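Civmont House – Shared Premises
Hygiene and Welfare Inspection Checklist
Reference 3219
Date of inspection: July 18, 2007
Areas covered: washrooms, first aid room, stores, kitchen on level 2

1. Washrooms
Hot water reaches all basins – Yes
Soap dispensers filled – Yes, except ground floor east
Hand drying provided – Yes
Floor free from slip hazards – No
Comment: The drain beside the second shower is slow and water collects at the threshold. Jindia was asked to clear it in January and the entry remains open. The shower is to be kept locked until the work is signed off.

2. First aid room
Box contents match the list – No
Couch and pillow covers clean – Yes
Eye wash in date – Yes
Comment: Triangular bandages are short and two burns dressings have expired. Replacements are to be ordered through the usual account with Gerkix.

3. Stores
Personal hygiene items for overnight residents must be kept in their wrapping until issued, in a lidded or open bin above floor level, and away from cleaning fluids. Bleach and descaler were found on the same shelf as paper towels and have been moved to the locked cupboard.
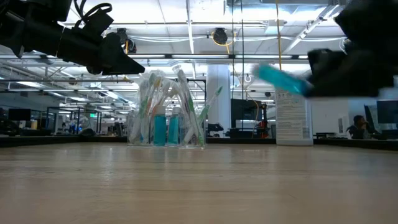
Cadwaladr commented that the locked cupboard is too small for the quantity of descaler now delivered, and asked that either a larger one be fitted or the order be cut to 12 bottles. The inspector accepts the point. Until a decision is made, surplus stock may stay in the outside cage, provided that it is padlocked.

4. Kitchen
Fridge temperature log complete – No, gaps on several pages
Fire blanket in place – Yes
Waste bins lidded – Yes
Comment: The log sheet has been moved to the inside of the door. More than 400 paper cups were stacked in front of the extinguisher and were removed during the visit.

5. Actions outstanding
Clear shower drain – Jindia – urgent
Replace bandages and dressings – site office
Review chemical storage – Civmont and Cadwaladr jointly
Refill soap, ground floor east – cleaning contractor

Overall result: Acceptable, subject to the actions listed at section 5. A copy is to be displayed on the staff noticeboard.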